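Search this site Enter keywords

Tiruwork Negash has led silent retreats at Harus for seven years, and she still lights up when the subject turns to the Psalms. "People think they have to arrive calm," she says. "Come noisy! The psalms are noisy."

Her new course, Praying Out Loud, starts in April and runs for five evenings — one psalm each, read slowly and then argued with.

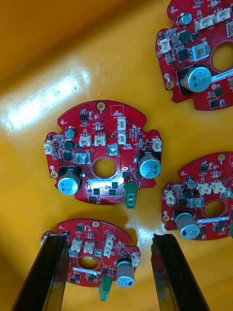
Red circuit boards in a yellow-orange bin.

She learned the practice in Cáceres from Amnuay Rojanasak, who had her read Psalm 13 every morning for three weeks. "I was so bored, and then I was crying," she says, laughing. "I still can't get past 'How long?' without stopping."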